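FROM THE SIM BENCH: THREE SETS OF FINGERS AND A VERY GREEN BALL

Hello again from the Greswood end of the building, where the kettle is finally fixed and I've spent most of April watching simulated arms try to pick things up in a simulated backyard. Glamorous stuff! A few of you asked at the last meetup how the finger comparison was going, so I promised Teresa Witkowska I'd write it up for this issue before I started fiddling with anything else.

The short version is that we've got three finger shapes on trial. There's the plain Govard taper, the slotted version of it (same outline, long thin cutout up the middle), and a wider pad we drew ourselves and have been calling the Amissah, after the street the old workshop was on. The arms, controller and patio scene stay the same. Only the fingertips get swapped.

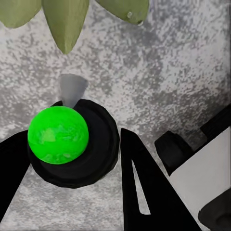

I went in favouring the slotted ones, mostly for the wrist camera. With a solid plate you lose a fair chunk of your view right when you want it most, and even a skinny slot gives the tracker a bit of background to hang on to. Teresa reckoned I was kidding myself and that the closing speed would matter far more. We ran 400 grasps on each set overnight to settle it, and (annoyingly) she was mostly right. Drop the closing speed and all three sets get better, the plain ones most of all.

The slot did earn its keep on round things, though. A ball that starts off-centre between the fingers gets nudged by whichever one reaches it first, and the controller needs to notice and shuffle the wrist across before the other finger arrives. Clorneno, our little grasp controller, handles that correction much more calmly with the slotted set. With the wide pads it dithered, and I did a lot of muttering at the screen. 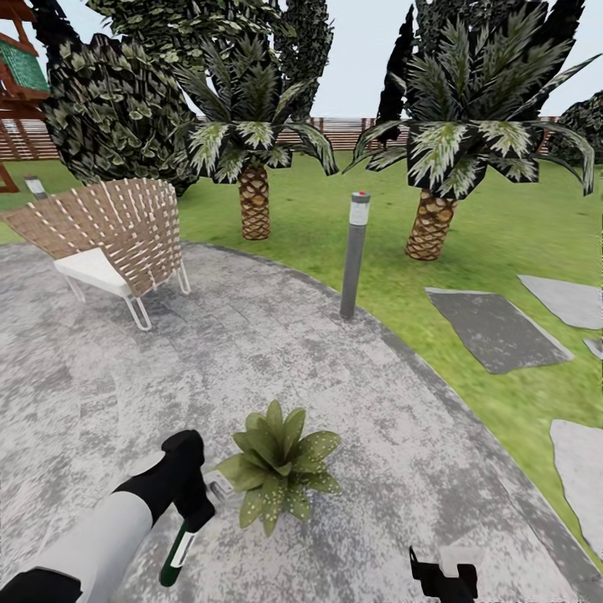 Are you testing with one arm or two?
Both arms are loaded every time, but the finger scores come from one arm at a time. Two-handed jobs are on the list for later, once I trust the numbers from the simple ones.

Back to the cameras for a minute. We tried the close wrist view by itself, then the wider view by itself, then the pair together. The pair won, no surprise there, but the wide view by itself was better than I'd have guessed for getting the arm into the neighbourhood. It's the last little bit of the approach where it falls over, and I'd never run a small round target without something mounted near the fingers.
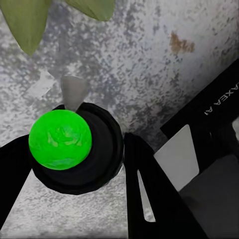

Does the speckled ground confuse the depth estimate?
It can, particularly from close up, where all those flecks look alike to the matcher. We turned the smoothing up a notch and the jitter settled, though edges go a bit mushy if you overdo it.

I'd also suggest doing a bare-ground pass whenever you change fingers. Open the jaws right up, hold the arm still over the paving with nothing between the tips, and log what the camera thinks is there. It takes 7 minutes and it's dull as dishwater, but you get a clean baseline for that finger shape.

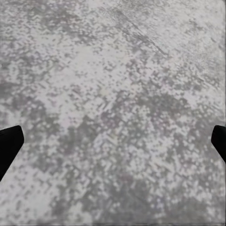

My first lot of Amissah results had to go in the bin over exactly this. I'd carried across the finger mask from the Govard set, so the tracker was treating the outer edges of the pads as part of the ground and cheerfully planning around them. A whole night's run, gone! I've since put the mask in the same folder as the finger model so they get loaded together, and Teresa has kindly stopped bringing it up at lunch.

Next on the bench is a softer tip for the slotted pair, and a proper look at whether Clorneno's grip force is set too high for light objects. If you've got a finger design you'd like thrown into the comparison, send me the model and your mounting offsets and I'll slot it into the overnight queue. Please check your units first, as the last one I was sent came in the size of a garden shed.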